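Kinsella puts off second robot station, will buy spare parts first

August 29, 2024

Kinsella, a drinks distributor that packs mixed orders for small stores, has decided to wait until next year before buying a second two-arm robot station. The money set aside for it this year will go to spare gripper fingers, cables and a longer support contract with the supplier, Serkden.

The decision follows a planning review led by operations manager Gladys Alvarado. Her team looked at how well a two-arm station handles single cans, the part of the job that takes up most of the packing hours. Cases and trays are already moved by other equipment.
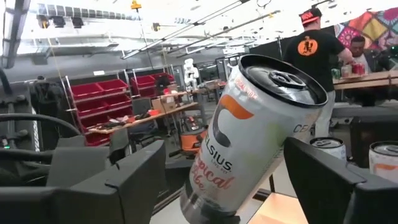
Sekar Hidayat thinks the delay is a mistake. Prices for arms have been coming down, he said, but delivery times have not, and a company that orders next spring may not have a working station until the fall.

Alvarado said she had heard that argument and did not dismiss it. Her concern is the running cost. The first budget covered the arms, the table and the installation - it left out almost everything that wears. The review listed 9 parts that should be kept on the shelf, and the company had 2 of them.

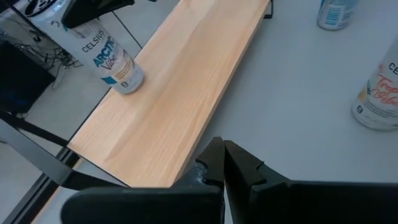 The new plan also sets aside 400 staff hours for training and for testing new can sizes. Slim cans and standard cans need different grip settings, and each new product has to be tried before it is added to the order list. The review put the number of products at 552, although many share the same can.

Serkden was one of two suppliers asked for a quote. The other, Andden, offered a lower purchase price but a shorter support period. Both quotes were for equipment with two-finger grippers.

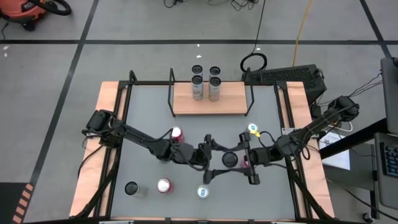 What happens next

Kinsella will ask both suppliers for new quotes after the spare parts are in stock. Hortensia Inga will keep the record of repairs and stoppages that began in July, and the figures will be used to set the budget for the second station.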